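Hello, and thanks for stopping by. What you've found is the data card for **Sipos**, a hand-typed record of men's college basketball coaching moves among a small group of schools. It is kept by Tímea Pap (that's me) and Ildikó Bognár, and this page was last gone over on Tue 6 June. If you only want the tables, skip down to "Files" and go with our blessing. If you like to know how a thing was put together before you lean on it, get comfortable, because I tend to go on a bit.

## What's in it

The set covers 137 coaching stints at the schools of the Pruvanley League, plus the jobs those coaches held right before and right after. A "stint" is one person in one seat at one school, from the day they were named until the day they left it. So a man who spent four seasons as an assistant at Kadgate and then moved over to the head chair without changing offices gets two rows, one for each seat. We went back and forth on that for most of a winter and I still think it was the right call!

We cover head coaches, associate head coaches and full-time assistants. Student managers, video staff and strength coaches are left out, although several of them went on to bigger things and we'd love to see somebody build that set one day.

## Why we made it

Ildikó kept the stat book at Kadgate home games for years, and I wrote the preview pages for the programs. Every spring the same argument came up at the end of the scorer's table: do coaches who turn down the first offer from a larger school end up better off than the ones who jump? Everyone had a story and the stories never agreed. One evening we started a spreadsheet to settle it. (It's still not settled, but the spreadsheet has gotten very nice.)

## How the rows were put together

We worked from old media guides, game programs, school press releases and newspaper clippings, most of them on paper. Each stint was typed in by one of us and then read back against the paper by the other, usually at the long table on a Sunday afternoon with the radio going. When two papers disagreed on a date, we took the school's own release over the newspaper, and the newspaper over the media guide, which was often printed before the staff had finished shuffling.

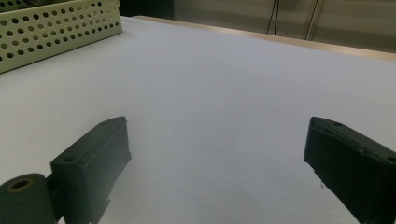
*The work surface.*

Win and loss totals were counted up from game-by-game results wherever we could find them. Please don't be alarmed if our number is a game off from the one on a school's website. Some schools count exhibition games in their older records and some don't, and one of them seems to have changed its mind partway through.

For the `reason_left` column we used the plainest words we could. If a release said a coach was "pursuing other opportunities" and no job followed, we marked it `unclear` and left it there. We know these are real working people with families, and guessing at firings felt unkind as well as sloppy.

## Files

| File | What it holds |
|---|---|
| `stints.csv` | One row per stint, 15 columns |
| `moves.csv` | Pairs of stints, linking the job left to the job taken |
| `sources.csv` | The paper each date came from |
| `notes.txt` | Our running notes, lightly tidied |

The columns people ask about most:

- `named_on`: the day the school announced the hire, which can be weeks before the first practice
- `left_on`: the day the exit was announced, blank if the coach is still in the seat
- `seat`: `head`, `associate` or `assistant`
- `passed_on`: `yes` if a printed source says the coach turned down another job during the stint
- `check`: 2 if both of us have read the row against the paper, 1 if only one has

Seasons are named for the year they end in. If you sort by calendar year, keep in mind that most of the hiring happens in spring, with a small late bump in September when an assistant gets pulled away just before practice and the school has to scramble.

## Things to be careful about

The `passed_on` column is the one everybody wants and the one I trust least. A coach who turns down a job quietly never makes the paper, so the `yes` rows lean toward big names and chatty athletic directors. A blank means we found nothing printed, and please don't read it as a no.

Assistants from the early years are thin. Some programs listed them by last name only, and we have 3 stints where we can't say for sure which of two brothers was on the bench. Those rows have both names in them with a slash between.

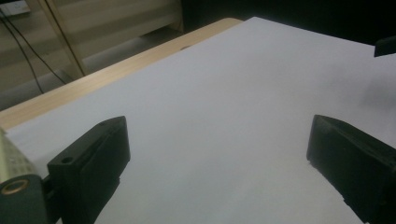 *Paper on the table.*

We'd also ask you not to rank coaches with this. Pruvanley schools have very different budgets, gyms and travel schedules, and none of that is in here. A .500 season at one place could be a small miracle and at another it could be grounds for a long talk with the president.

## Using it

You're welcome to use the tables for anything you like, paid or unpaid, as long as you mention Sipos and the two of us somewhere a reader might see it. The folder is hosted by Clutitz, who have been very patient about our habit of uploading the same file twice.

If you spot a mistake, open an issue with the row number and, if you can, the name of the paper and the page. A clear scan is lovely, and so is a note that just says "my uncle coached there and you have the wrong year." Ildikó answers the ones about scores and I answer the ones about people. Replies are slow during conference play.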